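# Suture practice, Mollis bench

Tissue handling and knot work from the Friday session. Notes by Miroslava Štěpánek. Thread is black throughout, for contrast against the pale tissue.

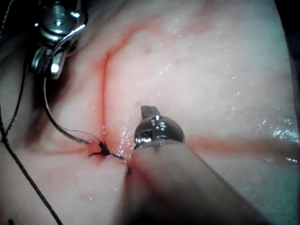
Knot with short cut ends, thread running in from the left.

Tail length is checked at the knot, before the next bite is placed. Bite spacing is set from the previous stitch, and the curved needle is driven along its own arc. 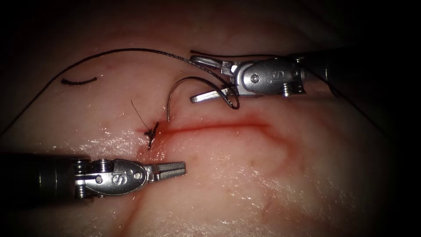 Slack is taken up before the throw is laid. Spacing tables are in the Emden binder, page 36.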